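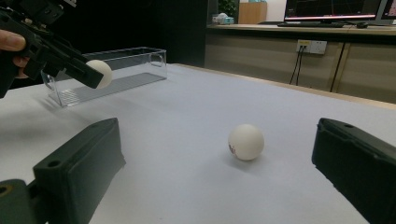
Siritcombe's automation lab opened its doors on 2025-09-05, and 575 people came through to see what the future of work looks like. It looks a lot like putting ping pong balls in a box. Two black hand-held grippers were in play at the white table in the back room, one ball already clamped in a set of jaws above the clear box, the other still sitting on the tabletop between a second pair of fingers. Visitors were invited to try for themselves, and the line for this ran well past the coffee.

The lab, which shares a building with parts supplier Trason, says people's hand movements at the table will help teach its sorting arm, Akach, to do the same job. Akach was on show next door, moving at a pace best described as thoughtful. It cleared 107 balls over the afternoon and stopped 2 times for reasons the staff called "interesting."

The children's record was a good deal higher -- though the children, to be fair, had been promised stickers.

The next open day is planned for April, with parking behind the Henriques warehouse.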